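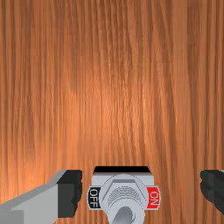
Print this message | E-mail this message

Subject: Re: Teller posts at Nustimville, second round

Abenezer Chala wrote:

> Has anyone had a letter about the second round yet? I sat the written
> test in Nustimville and my number was on the first list, the one they
> put up on the branch door. Then the list came down and the clerk said
> to wait for word from the head office. That was 6 weeks ago. I already
> gave notice on my room in Tamayo and I would like to know if I should
> try to get it back. Also, is it true that people who applied through
> the agency do not have to sit the test again?
>
> Abenezer

Abenezer,

I have no letter either, and neither does Iwona Kwiatkowski, who was on the same list. I went to the Raletti Savings head office on Wednesday and asked at the personnel desk. I will put down what I was told and keep it apart from what I only heard.

What I was told at the desk:

The first list is withdrawn. They would not say canceled, but the woman at the desk said no offers will be made from it. The teller posts and the loan clerk posts are being split into two separate competitions. When you applied it was one form for both, so everybody will have to say which one they want. You can put in for both but you pay the fee twice.

The test scores from the first round are being kept on file. Whether they count has not been decided. I asked who decides and she gave me the name Henrique Teixeira, in staffing. He was out. I left my number and he has not called.

The fee is 800 and it will not be refunded for the first round. If the scores are thrown out, you get one free sitting in the new round. If the scores stand, there is nothing to refund. I asked for that in writing and she said it will be in the notice when the notice comes out.

There are 8 teller posts at the Nustimville branch. That number has not changed. Loan clerks she did not know.

What I heard from other people:

Édgar Echeverri works in the Tamayo branch and says the trouble was with the marking. The tests were marked by an outside firm, Vasitz, and the branch manager was sent two sets of scores that did not match. He has not seen either set himself. He also says about 3000 people applied across all the branches, and that the bank expected far fewer and rented the halls late, which would explain why some of us were moved the night before.

On the agency question, I asked the desk directly. Agency applicants are treated the same as the rest of us. If scores are thrown out, they sit again. Anselmo Carhuamaca posted here last month that his agency promised him an interview without a test. Anselmo, if you have that on paper, please keep it, and do not pay them anything more until the notice is out.

As for your room, I can't tell you what to do. The desk would not give me a start date even for the new round. The earliest she would guess for the notice was December, and after that applications stay open for a month. I would not expect anyone to be behind a counter in Nustimville before spring. If your landlord will still have you I would stay put.

Things to have ready: your admission slip from the first test with the stamp on it, the fee receipt, and a copy of the form you sent. Iwona lost her slip and they are making her go back to the test center for a duplicate, mornings only, before 11.

The personnel desk is on the second floor, left of the stairs. The phone number on the old announcement goes to a recording.

If Mr. Teixeira calls I will post what he says. If anybody on the list has had something in writing from Raletti since the list came down, please type it out here in full, including the reference number at the top.

Print this message | E-mail this message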